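Kandel: A Hand-Held Gripper Built in a Shared Workshop

4. Trials on a kitchen table

4.1 Setting

The grippers described in Section 3 were built in the Gumede workshop, a shared space with one laser cutter, a drill press and a shelf of donated printers. The plates were cut and drilled there over two months of evenings. The trials were moved out of the workshop for a practical reason: a tool meant to record household tasks should be used at the height, in the light and with the clutter of a household. We used a kitchen in a private home and left its furniture where it stood.

The task was sorting utensils. Chopsticks and spoons are laid out on a patterned cloth, and the operator picks them up and places them in a perforated plastic holder. We chose it because long, thin objects had given our first jaw the most trouble on the bench. That jaw, called Flular in our notes, had hard flat faces, and a round stick rolled between them as soon as it was lifted at one end. The present jaw keeps the same linkage but has a soft pad on the inner face of each finger.
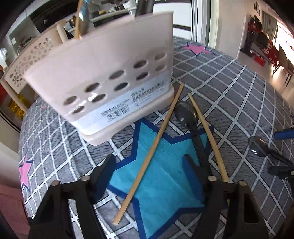 1047

Objects were laid down by hand, without a template. In some layouts a spoon lies between two chopsticks, so that the operator has to decide which object to take first and how far to open the jaw. In others a single chopstick lies next to a single spoon, almost parallel to it. The second kind looks easier, but it is the one in which both objects are most often caught together. We kept it in the set for this reason and did not correct the spacing when the objects were close.

The cloth was a compromise. A plain cloth would have made the objects easier to segment, and a plain cloth is what we had used in the workshop. The printed one has a regular grid, which helps when checking by eye whether the camera has shifted on its mount between recordings. It also has large stars in several colors with dark outlines, and a dark spoon handle lying over a dark outline is hard for our tracker to follow. These recordings were marked but not removed.

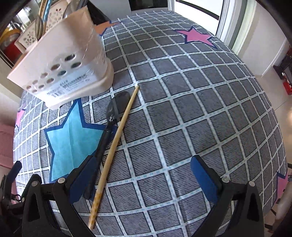 Figure 5. Chopstick and black spoon between the open fingers. The blue pads are on the inner faces.

4.2 Procedure

The operator starts each recording with the jaw open above the table. The jaw is lowered until the pads are on either side of the chosen object, closed, lifted clear of the cloth, and carried to the holder. The object is released when its lower end is inside the rim. If it slips, the operator may try again without stopping the recording. A recording ends when the jaw is open again and away from the holder.

We collected 800 recordings in this way. Each was checked once for dropped frames and once for the state of the jaw encoder. The encoder loses its zero if the trigger is released too quickly, a fault that we trace to the return spring and not to the encoder itself. A stiffer spring cured it in the workshop but made the operator's hand tired, so we went back to the softer one and reset the zero before each recording.

Some tasks call for 2 grippers, for example when the holder has to be steadied while something is put into it. The second unit is the same build as the first except for the length of the cable. With two units at one table, the main difficulty was room. The arms are long, and from some angles one unit hides the other's fingers from its own camera. We asked operators to come in from different sides where the table allowed it. 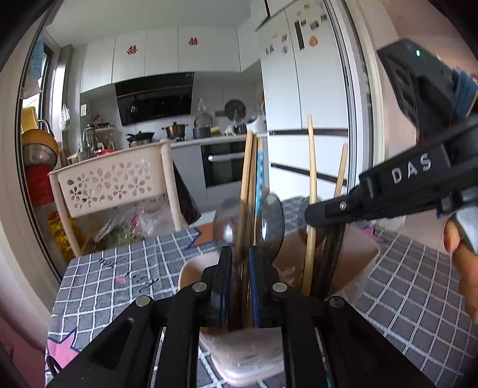

4.3 Wear and repairs

The pins at the finger joints were the first parts to need attention. They are pressed into the plates, and side loads work them loose. On the early plates we had drilled the holes slightly large, and those pins had to be set again with thread-locking compound. Plates drilled with a fresh bit have not needed this. We now replace the bit for each new set of plates and note it on the build sheet.

The pads wear at the lower corner, where they touch the cloth as the jaw closes on a flat object. They are held by double-sided tape and can be changed in a few minutes. We tried the Matora adhesive sheet that the workshop keeps in stock, and it held well but left a film on the plate that had to be scraped off. The thinner tape is weaker and easier to live with.

Cables are still a weak point. The cable leaves the housing near the wrist and can drag over the cloth when the arm is low. A clip on the underside would hold it up, and the next version of the housing has a slot for one.
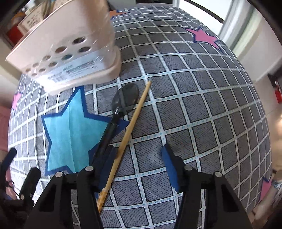

Figure 7. Spoon and light wood stick near the left finger; parts of a second gripper at lower left.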